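Drawer and bowl demos: how much variety before you train?
Forum index > Learning from demonstration > Data gathering

weldu_pendo
Posted 9:40 am

Hi all! We finally hit 1,724 episodes on the cabinet set last night and I'm way too excited to sit on it. The task family is small: open a drawer, put the bowl in, close the drawer, plus a few where the bowl just gets moved across the top. One cabinet, one room, 2 operators (me and Phong Lò, who is much smoother than I am on the sticks).

My question is when to stop and train. Phong wants to start now. I want to keep going through September and mix things up more, mainly the start pose of the arm. Right now a lot of our episodes begin with the gripper down low, near the base of the cabinet, and it has to come up to reach a handle.
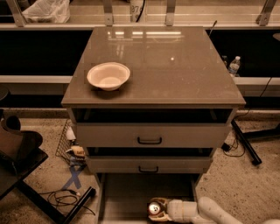
Head camera view with the arm low, both drawers closed, bowl on the left front of the top.

I love how much the policy gets to see from up there, but I'd like to hear from people who have done this with shiny furniture.

stilter_kan
Posted 10:12 am

Congrats, that's a real set! I'm with Phong. Train now, even a small run overnight. You'll learn more from watching it miss the handle 26 times than from guessing which start poses you need.

Also, that glass top. Look at the row of reflections along the back edge. If your overhead lights never change, the model may well use those as a landmark. Switch off a bank of lights for part of each session.

hamdia_a
Posted 10:31 am

Going to disagree with Kan on the order. Training on a lopsided set tells you it's lopsided, and Pendo already knows that. Spend two sessions on start poses first, THEN train. We did it the other way at Grunent and burned a week chasing a camera problem that was really just every demo starting from the same spot.

Agree on the lights though. And move the bowl! A white bowl on a gray top is about as easy as it gets.

stilter_kan
Posted 10:38 am

A week isn't bad :) We lost most of a month collecting start poses that made no difference at all.

weldu_pendo
Posted 11:05 am

Ha, ok, so that's one vote each. The bowl does move, we have 22 marked spots on a paper map and go through them in order. The lights have never changed, so I'm doing that today. Great catch!

What about the stuff behind the cabinet? Bottle on the ledge, plastic bag up on the shelf, cables on the floor. Phong says clear it all out.

elico_tolera
Posted 11:50 am

Please don't clear it! Leave it and shuffle it every so often. We had a very tidy set at Elico and the policy got confused the first time a jacket was left on a chair. Clutter is free variety.

One thing I'd add is to write down the start pose for each episode as a plain label (low, mid, high). Then you can train on a balanced slice today and keep collecting. Keeps both camps happy.

hamdia_a
Posted 12:04 pm

Fine by me, if the slice is big enough. How many of yours start high, Pendo?

weldu_pendo
Posted 12:20 pm

Not enough, I'd have to go back through and tag them. Tolera, I like this a lot. Phong is already writing the script for the labels and I'm off to find the light switches. Will post the first rollouts, good or ugly!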